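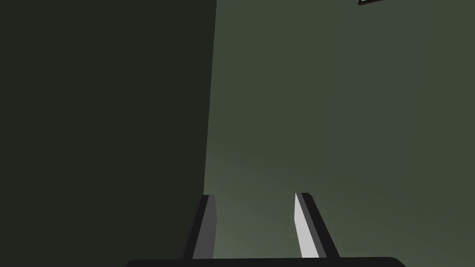

Dark on the left, olive green on the right.

I got another email from the Brornavar people in April, and I think I finally understand what bothers me about these horse-share clubs. You pay 200 dollars, you get a tiny slice of a racehorse, and from then on you are addressed as "owner." Dear Owner. Good news, Owner. Owner, have you seen our new hats?

My slice was in a filly called Wattanapong. I have nothing against her. She ran 5 times while I was signed up and finished in the money once, and my cut of that came to less than a sandwich. Fine. I didn't expect to get rich. What I did expect was to be told things, and that's where the club and I parted ways.

After her third race she was eased in the stretch. I saw it on the replay. The email that evening said she had "gained valuable experience." It took 20 days and two messages from me to learn she had a sore foot, and even then the answer was tucked under an offer for a second horse, Clududen, with shares going up to 300 dollars at midnight. They didn't go up at midnight. I checked.

Then there's the sponsor. The jockey's pants had Workasville written down the leg all season, and I assumed some of that money found its way back to the horse's account. I read the agreement again (all of it, with coffee) and sponsor money goes to the club as "promotional income." Feed, vet bills and shipping go to the shareholders. So the costs are ours and the patch on the pants is theirs. I'm sure it's all perfectly legal. It's on page 5. 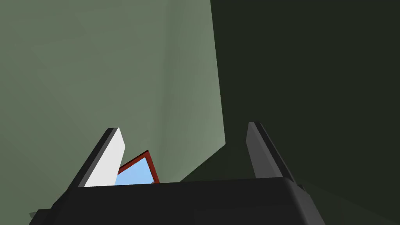
Black housing along the bottom, two fingers angled up toward each other.

People who like these clubs tell me I'm missing the point, and that it's a day out with a badge. Maybe so. I did enjoy standing at the rail, and I yelled as loud as anyone. But you can stand at the rail for the price of a ticket, and the ticket doesn't send you a quarterly maintenance charge.

If you're still tempted, ask who gets the sponsor money before you pay. Ask what happens to the horse when she stops running, too. I asked that one and got a link to a page about their "aftercare values," which had a nice sunset on it and no phone number.

I let my share lapse. Wattanapong is entered again next month, a mile on the turf, and I'll probably watch – from the couch, as a former Owner. They still have me on the list for the hats.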